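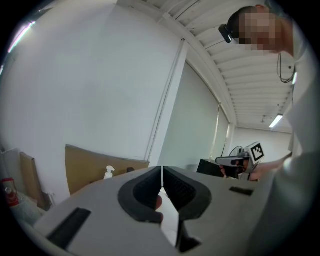

GUVVILLE, April

The Guvville Office of Visitor Services will extend the hours of its downtown dining district through the end of the summer season, the office announced. Participating restaurants on Ouellet Street and the two blocks north of it may now serve outdoors until 11:30 p.m., and the street will be closed to cars from 5 p.m. on evenings when the district is in operation.

The extension follows a trial held last season, when outdoor service ended at 10 p.m. Restaurant owners asked for later hours, noting that many visitors arrive on the evening train from Covotano and do not reach the district until after 9 p.m.

"Guests who come in on the late train should be able to sit down to a full meal," said Paweena Panyasiri, director of the office. "The new hours give them time to do that, and they give our kitchens a second seating."

The district will have seating for up to 4,000 guests. Permits have been issued to restaurants, bakeries and dessert counters, as well as 7 food carts that will operate at the corner of Ouellet and Mill. Cart operators must close by 11 p.m. and remove their equipment from the street before it reopens to traffic.

Most tables will remain open to walk-in guests. Restaurants that accept reservations for outdoor tables may hold them for no longer than 20 minutes past the booked time. Parties of more than eight are asked to call the restaurant directly.

Among the businesses taking part for the first time is Pikar, a noodle house owned by Boonsong Intarasuk and Lertchai Sangkhawat. The restaurant will offer a shorter late menu after 10 p.m., with soups, grilled skewers and rice dishes. Thaddäus Wieser, whose bakery faces the train station, will keep his front counter open for coffee and pastries until the district closes.

Residents of the upper floors on Ouellet Street raised concerns about noise during the comment period. In response, the office has set a limit on amplified music, which must end at 9:30 p.m. Jabari Nyamweya, who represented the residents' association in the talks, said the group accepted the terms and will meet with the office again in midseason.

Parking is available at the Mill Street garage, 90 yards from the south entrance to the district. The evening rate is $7 and applies after 5 p.m. Guests with limited mobility may be dropped off at the station entrance at any time.

A printed guide listing restaurants, hours and late menus is available free of charge at the visitor desk in the station hall. Businesses that wish to apply for a permit for the remainder of the season may request a form at the same desk.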